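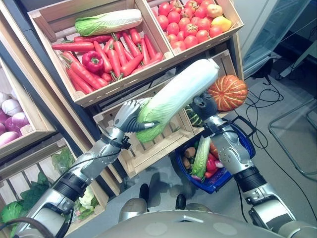 Napa cabbage in the left hand, shopping basket on the right arm, at the Livska workshop.

Our shared workshop has a robot that goes grocery shopping now, and I spent most of Saturday watching it do that. I'm a member at Livska, the workshop on the edge of Drorkerthorpe, and I write up the bits and pieces for our news page, so when the people on the robot build said they were ready to let it loose on the vegetables I packed a sandwich and went over.

The build goes by the name Grinine. It started as one pair of arms on a bench and has been growing ever since - it got a body over the winter, and the hands went on last month. It's two silver arms with black at the joints, plus a gray hand with proper fingers, and they're a lot longer than you expect when you're standing next to them. I kept taking a step back without meaning to.

The market stall is a build of its own. The woodworking half of Livska put it together from crates and a tiered stand, and it's good enough that a neighbor came in and asked what we wanted for the tomatoes. There are carrots with a bit of green still on top, onions, a cauliflower, leafy greens, and a pumpkin with cream ribbing that I would happily have taken home. All the crates are set at different heights and angles, and that was an argument that ran for weeks. The robot people wanted everything flat to begin with. The woodworkers said no market they'd ever been to looked like that, and the woodworkers won.

So, the shopping! A blue basket hangs off the right arm by its handle, the way you'd carry one yourself, and the job is to pick something off the stand and get it into the basket. Potatoes and red peppers are small enough for one hand. The napa cabbage is the one everybody came over to look at, because it's big and long and awkward and it takes some holding. When I took my picture the left hand had it by the leafy end, with the other end leaning up against the right hand, and I think the whole room had gone quiet by then. (Well, apart from the compressor.)

I asked why cabbage, of all things. Apparently it's a nice in-between vegetable - firm in the middle, floppy at one end, never the same shape twice. Squeeze too hard and you've got coleslaw. Squeeze too softly and it goes on the floor, and I'm told a fair number have gone on the floor since the hands went on. The team keeps a tally on the whiteboard by the door, and when I arrived it stood at 1,091 picks, all vegetables together, good ones and bad ones. I didn't ask how it split and I got the feeling I wasn't meant to.

Money, for those who always write in about the money: the vegetables for the day came to 33 dollars, paid out of the Grinine jar. Anything still in decent shape goes into the soup pot on the stove upstairs, so if you were in that evening and wondered about the amount of cabbage, now you know. It needed salt.

The arms came by way of Illés, the little parts shop across the river that a lot of us use for motors and cable. They let the build have both at the price of one after a long time sitting in the stockroom, and they've been patient about phone calls since. The cables are the next thing on the list. There's a great black tangle of them on the floor off to one side, and everybody who walks past it says something. A proper cable run is planned, and someone has already bought the clips.

I did get a turn myself late in the afternoon, if you can call it a turn. I was allowed to rearrange the tomato crate between runs and I was very careful about it, and then I was told I'd made it too tidy and had to mess it up again. There's a yellowy-orange fruit in with the tomatoes too, and the discussion of whether it should stay went on longer than my sandwich did. It stayed.

What happens next depends a bit on space. The stand takes up the floor by the glass-fronted fridge, and the ceramics people would like to get past with their trolley, so it may have to shift toward the back wall before the next session. After that the plan is to give Grinine a written shopping list and see if it can work down it in order, starting with two items and going from there. I've asked to write the first list. I'm putting the pumpkin on it.

The next open session is in December, from 2 in the afternoon, and members can bring guests. Come in by the side door, as the front one is sticking again. If you've got vegetables to spare from the garden, bring them along and leave them on the bench by the whiteboard - odd shapes are very welcome, and the team would especially love some leeks.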